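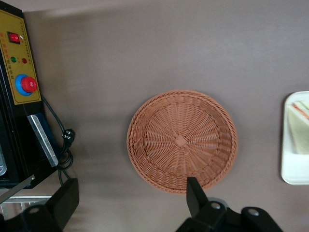
Anoma Chowdhury:1453が出るのは閉じ始めですか、閉じ切った後ですか。閉じ切った後なら、先にPaderの把持判定を疑ってください。Mugoのモーターは後回しで構いません。うちの評価機でも浅い編みかごの縁で同じコードが出ました。

チケット 1518
件名:Mugoグリッパー 編みかごの縁で把持判定に失敗し、エラー1453で停止する
製品:Grillow 卓上アームキット(Mugoグリッパー、手首カメラ付き)
制御ソフト:Pader ビルド361
販売元:Skendari
起票:Þröstur Ketilsson
担当:Rokeya Amarasinghe
受付日:2023年6月16日
優先度:中
状態:解決済み(ドキュメント修正待ち)

症状
軽食の配膳を想定した評価作業で、空のかごを卓上から持ち上げる動作が途中で止まります。かごは丸くて浅い赤茶色のもので、縁が編み込みで厚くなっています。指を縁の手前まで下ろし、縁を内と外から挟む設定です。指は閉じますが、持ち上げに移る前に「1453 把持未確認」が表示され、アームはその場で保持状態に入ります。
同じ卓上にある白いトレーでは発生しません。トレーの縁を挟む動作は最後まで通ります。

再現手順
1. Paderを起動し、原点復帰を済ませる。
2. 作業「縁つかみ」を選び、対象の種類を「容器・浅」にする。
3. 手首カメラの画面でかごの縁を指定する。
4. 速度は標準、把持力は標準のまま実行する。
5. 指が閉じたところで1453が出る。

毎回は出ません。かごの向きを少し回すと通ることがあります。把持力を「強」にすると通りやすくなりますが、縁がつぶれるので常用はしたくありません。

試したこと(起票時点)
・電源の入れ直し:変化なし
・指先の清掃:変化なし
・Mugoの取り付けボルトの増し締め:緩みなし、変化なし
・手首カメラの再校正:画面上の指定位置は合うようになったが、エラーは残る
・別のUSBポートへの接続:変化なし

経過

09:40 Rokeya Amarasinghe
受け付けました。診断ログを送ってください。Paderの「保守」から「診断の書き出し」を選び、開始前に「把持の詳細」にチェックを入れてください。初期状態では外れています。あわせて、指先パッドが平形か溝付きかも教えてください。

10:25 Þröstur Ketilsson
ログを添付しました。パッドは平形です。溝付きは箱に入っていましたが、まだ開封していません。
Anomaさんの質問への返事ですが、エラーは閉じ切った後です。閉じる途中で引っかかる音や動きはありません。

11:10 Rokeya Amarasinghe
ログを確認しました。モーターの電流と位置に異常な値はありません。指は指令どおりの位置まで動いており、機械側の故障とは考えにくい状態です。
一方、失敗した回では、閉じ終わった直後に接触の値が一度上がり、すぐに判定のしきい値を下回っています。しきい値は内部値で1959です。縁の編み目が押されて沈み、反力が抜けたところを「つかめていない」と判定しているようです。トレーの回では値が下がらずに残っています。
次の二点をお願いします。
(1)「把持の安定待ち」を「短」から「標準」に変えて、同じ位置で繰り返してください。
(2)それでも出る場合は、溝付きパッドに替えてください。交換の前に必ずアームを停止し、電源を切ってください。

11:15 Rokeya Amarasinghe
追記です。把持力は「標準」に戻してから試してください。「強」のままだと比較ができません。

13:05 Þröstur Ketilsson
(1)を試しました。出る頻度は下がりましたが、まだ出ます。編み目の山に指先が当たったときは通り、谷に入ると落ちるように見えます。これは横から動作を見ていての印象で、ログとの突き合わせはしていません。
(2)はこれからです。溝付きパッドの交換手順が冊子に見当たりません。平形の手順と同じでよいですか。

13:20 Samuele Valentini
横から失礼します。外し方は同じです。付けるときは溝が指の長手方向に対して横向きになるようにしてください。縦向きでも入ってしまいますが、その向きだと縁が滑ります。ねじは平形のものをそのまま使えます。
交換したらPaderの「工具」でパッドの種類を「溝付き」に変えてください。ここを変えないと指先の厚みが平形のまま計算されるので、閉じ位置がずれます。

14:30 Þröstur Ketilsson
交換しました。最初、工具の設定を変えるのを忘れて実行し、別の警告(閉じ位置超過)が出ました。設定を直したら消えています。
溝付き、安定待ち「標準」、把持力「標準」で、かごの向きを変えながら昼の残り時間いっぱい繰り返しましたが、1453は出ていません。トレーの動作も従来どおり通ります。
ただ、トレーを下ろすときに縁から指が離れるのが少し遅く見えます。支障が出るほどではありません。

14:50 Rokeya Amarasinghe
確認ありがとうございます。離れる遅れは、作業ごとの「開き量」を一段広げると改善するはずです。隣に物がある配置では、広げた指が当たらないかを低速で確かめてください。
新しい設定で取ったログも一つ送っていただけますか。

15:15 Þröstur Ketilsson
送りました。開き量は一段広げました。遅れは気にならなくなりました。低速での確認も済んでいます。

15:40 Rokeya Amarasinghe
ログを見ました。接触の値は閉じ終わりから持ち上げまで、しきい値の上に残っています。今回の原因は、平形パッドと編み目の組み合わせ、それに安定待ちの設定が短かったことの二つと判断します。部品の交換や返送は不要です。

設定の控え(このチケットで動作を確認したもの)
作業:縁つかみ
対象の種類:容器・浅
パッド:溝付き(溝は横向き)
把持力:標準
把持の安定待ち:標準
開き量:初期値から一段広げる
速度:標準

購入検討に関する質問

16:05 Ayanda Mtshali
評価のまとめを書いているので、このチケットで聞かせてください。溝付きパッドは標準キットに必ず入りますか。それとも評価用の貸出品だけですか。見積書には「指先パッド一式」としか書かれていません。
また、しきい値を利用者側で変えることはできますか。かごを別の品に替えるたびに問い合わせるのは避けたいです。

16:30 Rokeya Amarasinghe
溝付きパッドは標準キットに含まれます。見積書の「一式」は平形と溝付きの両方を指します。表記は営業側に伝えます。
しきい値は、ビルド361の画面からは変更できません。変更できるのは安定待ちと把持力までです。次のビルドで対象の種類に「編み・布」を追加する予定で、選ぶと判定の条件が切り替わります。公開時期はまだお約束できません。

16:45 Ayanda Mtshali
了解しました。まとめには「浅い編みかごは溝付きパッドで対応可、設定の追加は今後のビルド」と書きます。減点は冊子の記載不足の分だけにします。

残作業
・冊子の「指先パッドの交換」に溝付きの向きと工具設定の変更を追記(Samuele Valentini)
・エラー一覧の1453に「編み目のある縁では溝付きパッドを使用」を追記(Rokeya Amarasinghe)
・見積書の品名の修正依頼(Rokeya Amarasinghe)
・診断の書き出しで「把持の詳細」を初期状態で有効にするかの検討(開発へ転送済み)

17:10 Þröstur Ketilsson
こちらからの確認事項はもうありません。クローズしてください。冊子の改訂版が出たら、PDFで送ってもらえると助かります。

17:15 Rokeya Amarasinghe
状態を「解決済み」に変更しました。同じ設定で1453が再び出た場合は、このチケットに返信してください。返信があれば自動で再開されます。改訂版のPDFは登録のアドレス宛てに送ります。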